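Civumel Wedding Planning Binder: Six Months of Use

My sister lent me hers for a weekend and I ordered my own the next Sunday. I have now planned a wedding with it, start to finish, 12 guests short of what we had budgeted for, and I think I can say what it does well and where it let me down.

First, what you get. The Civumel is a ring binder with a cloth cover, a set of tabbed dividers, a calendar section, a budget section, seating sheets, vendor pages, and a pocket at the back for contracts. There is a companion spreadsheet you can download with a code printed inside the cover. I paid 298 dollars for the full set with the leather day-of folder, and I would not do that again. The basic binder costs a good deal less and holds the same pages.

The calendar section

It starts a year out. We had six months, so half of it was already behind us when I opened the box. The pages are not dated, which helps, and you can take them out of the rings and put them back in whatever order you need. I pulled the first six months of tasks, laid them out on the kitchen table and crossed off anything we were not going to do. No engagement party, no engagement photos, no welcome bags. What was left fit on two pages.

The tasks are sensible. It tells you to book the officiant before you print anything, and to ask the venue what time the music has to stop before you sign with a band. I would have missed that second one. Our venue, a converted feed store outside town, has a hard stop at ten, and the first band we talked to would not take a booking that ended before eleven.

My one complaint about the calendar is that it assumes the bride does everything. Every page says "your fiancé can help with this!" in the margin somewhere, usually next to renting the tuxedo. Ruan did the food, the transportation and all the calls with his side of the family, and he found the margin notes irritating enough that he covered a few with tape.

The budget pages

These are the best part. Each category has a line for the quote, a line for the deposit, a line for the balance and a line for the tip, and the tip line saved us some embarrassment. We had not thought about tips at all. There is also a line for alterations separate from the dress, and another for delivery separate from the rentals. When I filled these in from the quotes we already had, we were 600 dollars over what we thought we were spending, and we found that out in the second week instead of the last one.

The spreadsheet version does the adding for you but is awkward. It locks certain cells, so if you want to add a category it does not already have, you need to use one of three rows at the bottom labeled "Other." We used all three right away (marriage license, dog boarding, a rented heater) and after that I kept the budget on paper with a calculator.

The guest list and seating

The guest list pages have a column for the name, the address, the number in the party, the reply, the meal and the gift, with a check box for the thank-you note. The columns are narrow. My aunt's address took up two rows. If you have small handwriting you will be fine.

The seating sheets are printed with round tables of eight and ten. We had long tables. Civumel does sell a set of rectangular sheets separately, and I think those should be in the box. I drew ours on graph paper. If you have round tables, the sheets work well, and the little repositionable name tags that come with them held up to being moved over and over. I know this because Ruan's mother used the extra ones to plan her own table at the rehearsal dinner and changed her mind until the afternoon of.

The vows section

I did not expect this and I am still not sure what I think of it. There are eight pages of prompts. Some are good. "What did you get wrong about this person at first?" got me further than a week of staring at a blank page had. Others are the sort of thing you would find on a greeting card, and a few are very personal for a binder that your mother is also going to be leafing through.

There is a page with a suggested length, and I would pay attention to it. Read out loud at a normal pace, one handwritten side is plenty. I wrote three sides, timed it in the car, and cut it down to one. Ruan wrote his on the back of a vendor sheet the morning of the wedding and it was better than mine.

How it compares

I looked at two others before buying. The Gumance planner is a bound book, prettier than this one, with thick paper and nice drawings, but you cannot take the pages out. If your plans change, and ours changed in October when the first venue closed its kitchen for repairs, you end up with a lot of crossing out. A friend used it for a courthouse wedding with a lunch after and said it was far more book than she needed.

The Bélanger kit is the other one people mention. It comes in a box with envelopes instead of a binder, one envelope for each vendor. I liked the idea. In practice you have to open the envelope to see what is in it, and the calendar is a folded poster that needs a wall. We rent a small apartment and did not have the wall. The Bélanger budget sheet is also one page, with a single line for each vendor and no place for deposits. 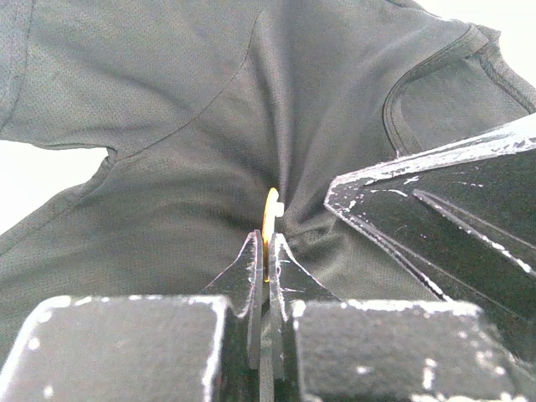 The Civumel sits between those two. It is less attractive than the Gumance and takes up less room than the Bélanger, and you can hand somebody one section of it and keep the rest. That mattered more than I expected. I gave Ruan the food section to keep in his bag and gave my dad the transportation page, and neither of them had to carry the whole thing.

The rehearsal and day-of folder

The leather folder in the full set is meant to hold the schedule, the vendor phone numbers, the tip envelopes and a copy of the processional order. The schedule page breaks the day into quarter hours, which is a finer cut than any wedding I have ever been to has managed, but it was useful for working out when people needed to be dressed. I left most of the boxes blank.

The processional page is good. You write the names in order with who stands where and who holds the rings, and you give a copy to whoever is running the rehearsal. In our case that was the venue manager, who had done it plenty of times and had her own way of going about it. She looked at my page, moved two people, and handed it back. The rehearsal took less than half an hour.

The folder itself is handsome and does not do much. The snap came loose before the wedding, and the inside pocket is too shallow for a standard envelope, so the tip money stuck out of the top. I moved everything into a plain plastic sleeve – the kind you get at any office supply store – and my cousin kept it in her purse all day with no trouble. I wrote to Civumel about the snap and got a reply in two days offering a new folder. It arrived after the wedding. The replacement has a sturdier snap and the same shallow pocket.

Durability otherwise

The cloth cover picks up marks. Mine has a ring from a coffee cup and something green from the florist's. The binder rings still close evenly, which I cannot say for most binders I have owned. The tabs are heavy card with a plastic coating and only one has bent. The paper takes pen without bleeding through, though a marker will go right to the other side. There are 13 tabs and I ended up using nine.

After the wedding

The last section is for after: thank-you notes, name changes, returning rentals, adding each other to insurance. It is the shortest section and could be longer. The name change page lists the offices in a sensible order, Social Security first and then the license, but leaves out banks and the passport. I added those by hand. The thank-you page worked well with the guest list, and I was done with the notes in five weeks.

I have not gotten rid of the binder. I took out the contracts and the receipts and put them in our file drawer, and the rest went to Ruan's younger brother, who got engaged over the winter. He is using it with a paid planner, a woman from a company named Polleo, and he tells me she has her own forms and does not want to fill out ours. So if you are hiring a planner, ask what system they use before you spend money on this one.

Who should buy it

If you are planning the wedding yourselves, have more than a handful of vendors and like writing things down on paper, the basic Civumel binder is worth the money for the budget pages. If you already live in a spreadsheet, you will probably want your own and not theirs. Skip the full set with the leather folder. Order the rectangular seating sheets at the same time if you have long tables – shipping on those alone was almost as much as the sheets.

Four stars for the basic binder, two for the folder.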